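Is the Retley loyalty card worth it any more?

kavanagh_st
Been with Retley since it was a paper stamp card. In March they changed the points. 458 points used to get you a free bag of groceries, now it gets you $3 off. I did the sums on our last receipts and I'm not convinced we ever came out ahead.

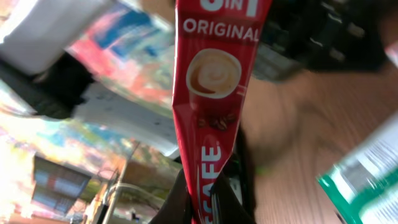
And the "member price" on half the shelf is just what it cost last winter.

prirkton_dave
Disagree. I saved $44 last month without trying. You have to load the offers in the app before you shop.

kavanagh_st
Saved compared with what, though? Their own made-up full price?

FSheehan
Fionnuala Sheehan here, I used to do the pricing tickets at a different chain. Dave, check your $44 against Trivorik. I did our weekly list at both on Friday and Trivorik was cheaper on almost everything, no card. 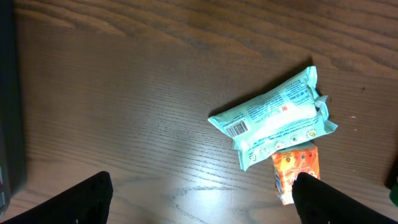 The wooden table, where the receipts get sorted.

prirkton_dave
Trivorik is a 6 km drive for me. Petrol isn't free. And their fruit is rubbish.

FSheehan
Fair enough on the fruit. I still wouldn't hand over my shopping habits for three dollars.

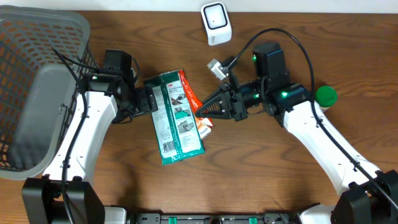 mags_in_retirement
Do the old points expire if I stop using the card?

kavanagh_st
The new terms say they lapse after six months without a purchase. I'd spend them now, before they change it again.

prirkton_dave
Mine have never lapsed and I went most of a year without shopping there.

kavanagh_st
Under the old terms, Dave. Go and read the new ones.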